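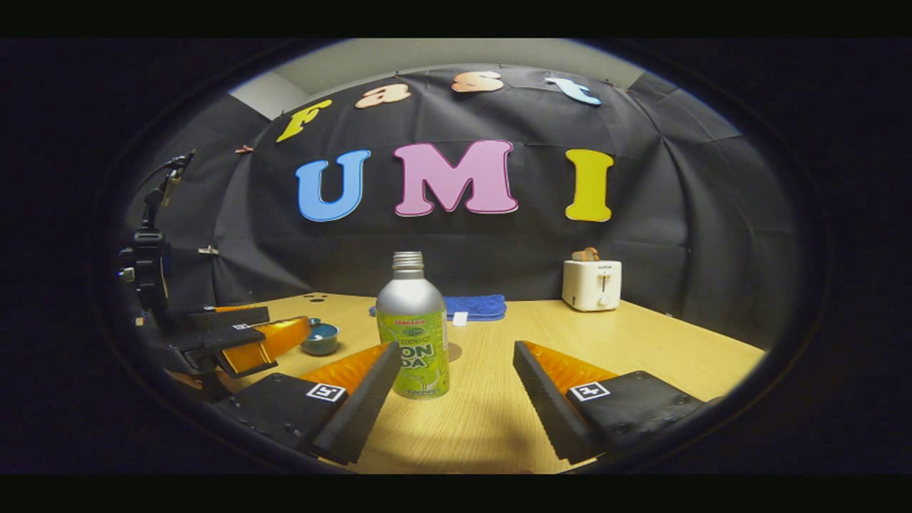 15 Nov 2020

Up before it was light. Heating on, kettle filled, bread out of the freezer. The loaf was sliced before freezing and the slices had welded themselves together again at the crust end, so I lost the first one to the knife.

Toaster. I have been putting this off since May. The dial gives no useful indication of time, only of position, and the position has never agreed with the result. The rating is 1000 watts, which ought to be plenty for single slices. I ran the same bread at setting 3 from cold, waited until the casing was cool to the hand, ran it again, then did a further slice straight after the second. From cold: pale in the middle, acceptable at the edges. Second from cold: the same. Straight after: brown all over, and noticeably darker on the side nearer the dial. The fault, if it is a fault, is in how it handles a warm start. Moushumi's view is that this is how all toasters behave and that I should turn it down for the second round. I have written that on the inside of the cupboard door.

The slice does at least stand well clear of the slot when it comes up. The old Graka dropped everything to crumpet level and had to be emptied with a wooden fork. I would not go back to it. The lever on this one also needs less force, though it will not latch at all when the plug is out, and I had the back of it half examined this afternoon before I noticed the plug was out.

Emptied the crumb tray. Weighed the crumbs out of curiosity, but the scales only start reading properly at 100 grams, so no result.

Table. Measured it again for the new cover: 1240 mm on the long side, same as last time. I had hoped for an error in my favour, as the ready-made covers from Trosteo stop short of that. Either a cover is cut to order or we carry on with bare wood. I prefer bare wood. It shows the grain, and it wipes down in one go. The pair of small holes near the back corner are still there and still collect crumbs. A cocktail stick gets most of it out. Filler would do the job permanently, but the tub I have is for pine and dries pink, as the skirting board in the hall will confirm.

For now the blue cloth stays, folded flat, towards the back. It gives glassware something softer to stand on and takes up drips. Washed it at forty last week with no loss of colour that I could detect. Folded in half it was too wide and caught on sleeves; folded again it sits properly. The white card is still on the right-hand part of it. I meant to write the washing instructions on it and have not done so.

Coaster. One only, the small round brown one. There were others in the set and they went with the last move. It is slightly smaller than I would like for a mug, and mugs put down without looking end up half on and half off it. Perfectly good for a narrow glass. Welington asked whether it was cork and I said I would look at the packaging, which I have not kept.

Bottle. The lemon soda in the aluminium bottle, bright green label. I have kept it in use as a test piece for the shelf heights, as it is taller than anything else we own in that line and will not break if it goes over. It clears the second shelf. It does not clear the first, whatever Welington says; he was measuring without the shelf liner. The neck is threaded, and I tried two caps from the drawer on it. The first spun freely and the second bound after half a turn, so the pitch is evidently different and I stopped before damaging anything. The drawer of caps is now under review. The label has stayed put with no lifting at the seam.

Bowl. Small, ceramic, teal-blue, darker inside. Moved to the left side of the table, where it is out of the way of the toaster lead. The dark interior makes it poor for judging how much sugar is left, and good for not showing tea stains. Everything small gets put down in it sooner or later, so I turn it out once a week. Last week's contents were a collar stud, a fuse (three amp, blown) and the bell off Cato's collar. Cato has been going about silently since and has taken up a position on the stairs at night, which is a hazard.

Curtain. The black one behind the table has been up long enough to have dropped its creases, and has not. It hangs in soft folds whatever I do. I tried steam from the kettle on the lower part, with no effect beyond a wet floor. The two clips on the left side are holding. I moved the lower one up by a hand's width, disliked it, and put it back to mid-height. The letters are all firm. I pressed along the edges of the big ones, U, M and I, and none of them gave. The pink M is the best cut of the lot, and the pale border round it helps against the black. The small letters of "Fast" follow a lighter hand and I would have chosen a stronger blue for the t, but it was not my choice to make.

Letter from Lanz about the boiler cover. They want the serial number, which is on a plate behind the boiler, readable with a mirror. Did not have the mirror. Moushumi is bringing hers.

Supper: soup, and the dark slice from the third run, which was fine once scraped. Rain from four onwards. The gutter over the back door is running over at the joint again - bracket, not sealant, I am fairly sure now. Ladder tomorrow if it is dry. Need bread, a three amp fuse, descaler.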